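How to Write a Back Cover Blurb for Your Novel

A blurb has one job, and that is to get a reader to open the book. Write it after the last draft, when you know which parts of the story stayed in.

Start by putting down four facts: who the main character is, where they live, what they want, and what stands in the way. Use one line for each. 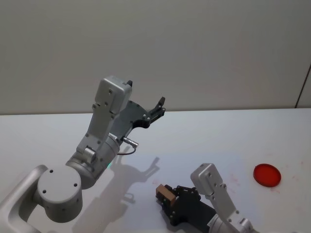

Farton Writers' Club, Fiction Group

Next, turn those lines into a first paragraph. Name the main character and leave most of the others out. Two names is plenty. If your world has invented words, keep one and explain it in the same sentence. Archie Pringle's first blurb for Flasivetti had six made-up terms before the first period, and the group couldn't tell which were people and which were planets.

In the second paragraph, give the event that upsets things. It should come from the first quarter of the book. Don't go past the midpoint, and don't mention the ending.

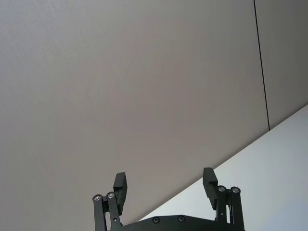
Close with the choice the character faces. A question is fine, but avoid one that can be answered with a plain yes. "Will Prado survive?" tells the reader very little, and most of them will guess that he does.

Now cut. Aim for 100 words if the blurb is for the back of a small paperback. Online pages give you more room, but only the first few lines show before the reader has to click. Take out review phrases such as "gripping" and "unforgettable." Check that the tense is present all the way through.

Read it aloud to someone who hasn't read the book, then ask them to tell you what it is about. If they get the genre wrong, fix the first sentence first.

Members can send blurbs to Bernardo Matos before the Saturday meeting. Paste the text into the email and put the genre in the subject line.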